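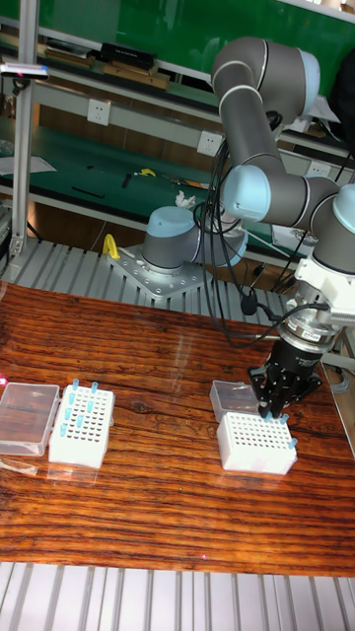 Are machines any good at chores yet?

General Discussion > Home and Workshop

ridgecap_47
Posted 2019-10-25

My sister-in-law wants to put money aside for a household robot. She saw a Jevum video where one clears a table and loads the dishwasher, and now she reckons she'll have one in the house before the kids finish school. I run a small joinery shop and I've been hearing the same promise about shop-floor help for as long as I've had the lease. Sweeping, sorting offcuts, putting the clamps back on the wall. So far the only automated thing I own is a dust extractor that switches itself on with the saw.

Who here works with these things, and what can they do today? I don't mean a car plant. I mean the small fiddly jobs.

slowcooker
Re: Are machines any good at chores yet?

We have a robot vac. It does the hallway and the kitchen and then gets stuck on the fringe of the rug. I pick up the chairs, the shoes and the dog bowl before I start it, so my share of the job is most of the job. Still wouldn't go back. The floors are cleaner than when I did them by hand, mostly due to me not doing them.

benchtop_gal
Re: Are machines any good at chores yet?

I work in a lab and we have an arm on a bench, so I can speak to the fiddly part. The job is tip racks. If you haven't seen them, they're plastic racks full of small holes with pipette tips standing in them, and they come with clear boxes. Somebody has to move them, fill them and put them away. It's dull work and it's as close to unloading a dishwasher as a lab gets.

A person does it while talking to someone else. For the arm, the rack is light, so it slides if the fingers come down a bit off centre. The boxes are see-through, and see-through things are hard for a camera. Our table is glossy as well, and the glare off it is bad under the overhead lights.

On our last tally it managed 47 pickups out of 50. Good number, until you think about your own kitchen. If I dropped three plates out of every 50 I'd be eating off paper.

ridgecap_47
Re: Are machines any good at chores yet?

That's more use to me than the video was, thanks. Is it fast?

benchtop_gal
Re: Are machines any good at chores yet?

No. One rack takes us 92 seconds from start to finish at the speed we run it. I can do it in a few. It could go faster, but then the misses go up.

torque_and_tea
Re: Are machines any good at chores yet?

I think you're all being too hard on it. I maintain packing lines, and speed is the wrong thing to measure. A slow machine that runs through the night gets a lot done. Who cares if the laundry takes six hours to fold if you're asleep for it?

The Zaki cell we put in at Judov was slower than the two people on that station, and it still paid for itself. It puts the same tub in the same carton all day. It doesn't need to be clever. You just need to feed it properly.

slowcooker
Re: Are machines any good at chores yet?

"You just need to feed it properly" is the bit I do with the chairs and the dog bowl.

torque_and_tea
Re: Are machines any good at chores yet?

Fair enough. But people rearranged their kitchens for dishwashers too. Standard cupboards, standard plates. If everyone had the same 15 containers in the same drawer, a robot could put the leftovers away tomorrow.

benchtop_gal
Re: Are machines any good at chores yet?

I don't agree with tomorrow. Our racks already are standard, and they have an entire table to themselves. No drawer, no kids, no cat. It's still a job getting the hand down in the right spot between one rack and the next without bumping a lid. The lids don't always lie flat either. Sometimes one is standing up behind the rack and that's a different problem for the planner from the same lid lying down.

Where I do agree is that the hardware is decent now. The fingers on ours are plenty good for this. Deciding where to put them is what goes wrong.

Same setup, with the hand between the two racks: 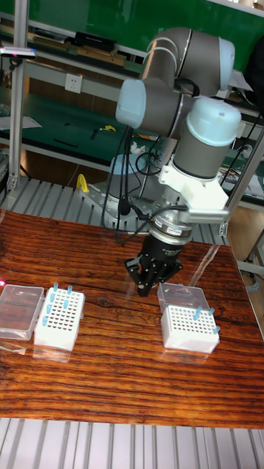
Re: Are machines any good at chores yet?
planer_snipe

Cabinetmaker here. Looking at that, I'd want it for screws and hardware trays before anything else. Sorting hinges is the job my apprentice hates. What does a setup like that cost, and do you need a programmer standing beside it?

Re: Are machines any good at chores yet?
benchtop_gal

I don't know the price, it came out of somebody else's budget. You need a person who knows it, yes. Not beside it all day, but in the building. Each time we change the rack layout someone loses an afternoon.

Hinges would be harder than racks. They tangle, they're shiny, and they come out of the bag in a pile.

Re: Are machines any good at chores yet?
torque_and_tea

Hinges in a pile, agreed, no. Hinges off a vibrating feeder, yes, and that's old technology. You don't need an arm with fingers for it. Look at a secondhand Plerano bowl feeder and a set of bins.

Re: Are machines any good at chores yet?
planer_snipe

Will have a look. The apprentice will be thrilled.

Re: Are machines any good at chores yet?
ridgecap_47

So my reading is: same thing, same place, all day, buy it. Different thing, different place, wait. I've told my sister-in-law to spend the money on the bathroom. She says she's going to a Jevum demo in November anyway, and I've asked her to bring her own dirty plates.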